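June, late

Spent the evening with the old desktop, the one I have been promising to sort out ever since we moved from Mosbridge. Leonie says a computer with its side off is a cry for attention. She may mean me.

Got the panel open after supper and had a proper look at the drive bays and the power supply.
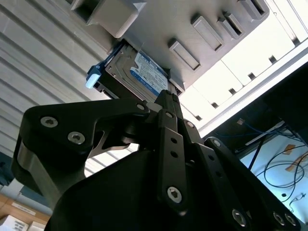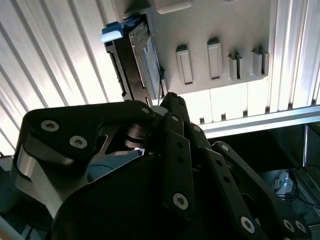
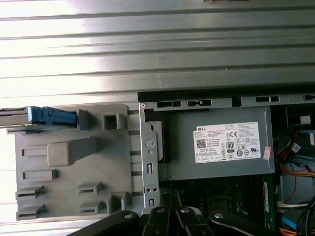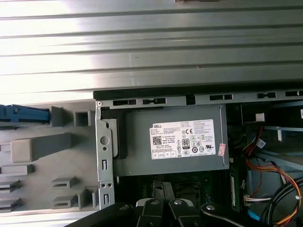 What I learned tonight

The power supply is a Dell, with the 80 PLUS badge on its label and so many little certification marks around it that I felt underqualified to be looking. I have one certificate, for swimming.

The blue plastic on the drive bay side is the friendliest part of the whole machine. Most of what's around it is gray and has an edge. Somebody at a desk decided that blue means "you may touch this," and I took it as permission.

There are supposed to be 1,123 photos on the old drive, according to a note in my own handwriting. Rahel claims 194 of them are of the same lake. I remember it as a very good lake.

Teguh rang at nine to ask if I had backed anything up. I said I was at the planning stage – he let that sit for a while. He wants me to take the lot to the repair place in Clarkstead, where they charge by the hour and sigh for free.

Still to do: find the small screwdriver (last seen in the drawer with the birthday candles), buy a can of air, and ask Luzius for his spare cable before he goes away for 7 weeks.

Tea gone cold twice. The dining table is spoken for until further notice, so breakfast will be at the counter, standing up. Leonie has been told.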